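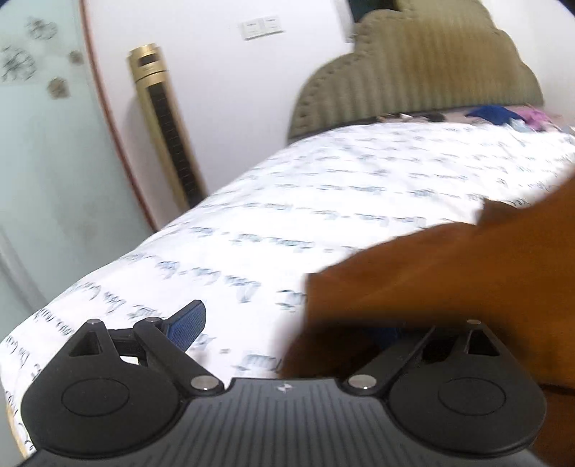

A brown fabric item over a bed with a white duvet printed in blue script.

Plendley has released version 6 of Deronum, its hosted contact routing and messaging platform, with a rebuilt queue engine and a new storage layer for call recordings. The update is open to existing customers now and will become the default for new accounts in February.

The main change is in how Deronum assigns incoming work. Earlier versions kept a separate queue for each channel, so a voice call, a web chat and an email from the same customer could be handled by three agents with no shared record. Version 6 places all of them in a single queue and attaches a common case number when the first message arrives. Routing rules are then applied to the case as a whole.

Administrators can write rules in a visual editor or load them as plain text files. Each rule can test up to eight conditions, including language, account type, wait time and the outcome of the last contact. Rules can be run against stored traffic before they go live, and the test report lists every case that would have gone to a different agent group.

Plendley said the queue engine now runs as a set of small services that can be restarted one at a time. In version 5, a change to the routing tables required a short pause in service, which most customers scheduled overnight. That pause has been removed for routing changes but remains for changes to the phone number inventory.

Recordings are now written to object storage in the customer's chosen region. They are encrypted with a key that the customer can supply and rotate. Deleting the key makes the recordings unreadable, and the company advises customers with legal retention duties to export a copy first. Older recordings are not moved automatically. A migration tool is included, and it can be limited to set hours and a fixed transfer rate.

The release was tested over the autumn by Rawashdeh, a parts distributor with 356 agents in three support centers. According to Plendley, the distributor ran the old and new engines side by side and moved its chat traffic first, followed by email and then voice. The test led to two changes in the final build: a longer limit on queue names and a separate permission for staff who can listen to recordings but not download them.

Version 6 also ships with 218 prebuilt connectors for customer record systems, help desk tools and order databases. Most were carried over from the previous release. Connectors written by customers against the older interface will continue to work, but they will not receive case numbers until they are recompiled with the current development kit.

Reporting has had fewer changes. The wallboard display refreshes more often and can show cases by age. Scheduled reports can be sent as spreadsheet files or pushed to an outside data store. A planned forecasting module, which was listed in the early notes for this release, has been held back for a later update.

Barmont, which resells Deronum and provides setup services, will offer fixed-price upgrades for accounts with no custom connectors. Sites with custom work will be quoted separately after a review of their routing files. Barmont will also take over first-line support for smaller accounts that buy through it, with unresolved faults passed to Plendley.

Per-agent pricing is unchanged. Storage will be billed by volume instead of by recorded hour, and customers can stay on the old storage terms until their current contract ends. Version 5 will receive security fixes for 8 months after the new release becomes the default. Release notes and the upgrade checklist are available in the customer portal.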